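29th June

Home desk again, third site for the Samosar set. Target from Selma is 100 usable episodes per site on the mouse task: pick the mouse up, move it between bare wood and the pad, release, back off. I did the calibration first, then the fiducial sweep, then re-read the protocol, which changed twice in January and has been stable from then on.

Start condition A has the mouse on bare wood, left half of the desk, pad at the right, fingers open. The background objects stay where they are for a full block. Selma wants clutter at the back edge and nothing in the approach path. 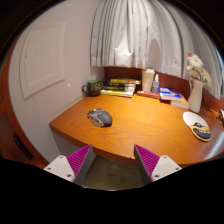
Block 1, condition A

The wood finish is glossy and reflects a lot. Localization held in spite of that. I expected more trouble from the curtain, as repeated pleats gave Lejla bad matches at the Ionescu site. Two episodes dropped for tracking loss, both on a fast wrist turn. Slowed the turn and had no more.

Approach angle is still my weak point. I drift toward the same line every time, and Sugeng's last review flagged it: low variance in yaw, grasp point always on the same part of the shell. Today I set the entry angle before each episode from a printed list. It is slower and I dislike it, but the spread should be better.

Block 2, condition B

Mouse begins on the pad. The pad has a raised wrist rest, so the lower finger path matters more than in A. If the tips come in too low they push the pad and the episode has to be tagged "support moved." I tagged 8 of those. Mimoza says to keep them, tagged, and let the filter decide.
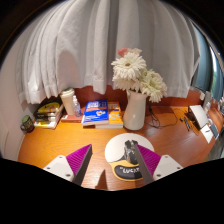
Condition B, mouse on the pad, fingers wide.

Opening width needs a rule. I have been starting wide in every episode, and Sakda starts half closed. Both are legal under the protocol as written, but the policy will see two habits that correlate with operator and site. Wrote to him and proposed that we alternate by episode number. No reply yet.

Block 3, holds

Same mouse, gripped and lifted, then held in the air over the desk before placing. The hold is there for the width estimator, which wants steady contact at a constant opening.

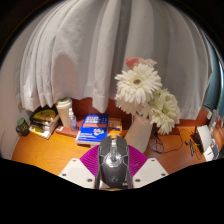 The shell tapers, so the grasp point sets the measured width more than I assumed. A grasp near the buttons and one near the palm end should be logged as separate classes. The Idov labeling sheet has one field for both. I used the comment column for now and will ask Lejla for a second field -- she owns the schema.

Totals: 89 kept after the first pass, so 11 short for this site. Running count across all sites is 853. Upload to Zellow started before dinner and stalled once; restarted with the smaller chunk size.

Tomorrow: the missing 11, all condition B, entry angles from the bottom half of the list. Charge the second battery.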